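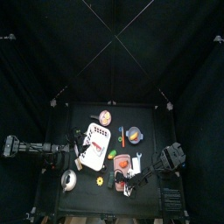

2 min read

Dish rack tips, quick ones, writing this between loads.

Rack goes next to the cutting board. Not across the kitchen. You rinse the board, you rinse the knife, both land in the same spot and you're done. Mine lived by the fridge for 9 years, dripping the whole way over.

Knives. Lay them flat in the rack, on their own, nothing piled on top. Handle toward you. A bright handle helps, red is good, you see it before your fingers do.

Plastic racks get slimy in the little holes. Old toothbrush, dish soap, hot water. Then upside down on a towel overnight. Vinegar if there's white crust, 50/50 with water, let it sit while you do somthing else.

Small frying pan: wipe it while it's still a bit warm, paper towel, then soap. Never stack it bare. I put a coffee filter between pans (cheap, works). Lost a nice Sostik pan in February from skipping that, scratched to heck.

Fruit — keep bananas in there own bowl. They speed up everything near them. A bowl with handles is best, you can grab it and move it when you need the counter. Lemons last longer in the fridge, in a bag, squeeze the air out.

Cutting boards
- one for fruit, one for meat, different colors so no one mixes them up
- pink stains less than white, or at least it shows less
- damp cloth underneath if it slides
- stand it on edge to dry, both sides need air

Bottle caps, rings, twist ties, all the little junk that ends up on the table: one jar. Empty it when it's full. Edivaldo Camargo wrote in to say he uses a Nakis tin with a slot cut in the lid, stealing that.

Dark tabletops show every crumb and water spot. Microfiber, barely damp, one direction. Then a dry one. Skip the spray, it streaks.

More next time, drawers probably.

We use cookies to remember your settings. Accept / Manage

Get the Wanero kitchen notes by email, 2 a month. Unsubscribe any time.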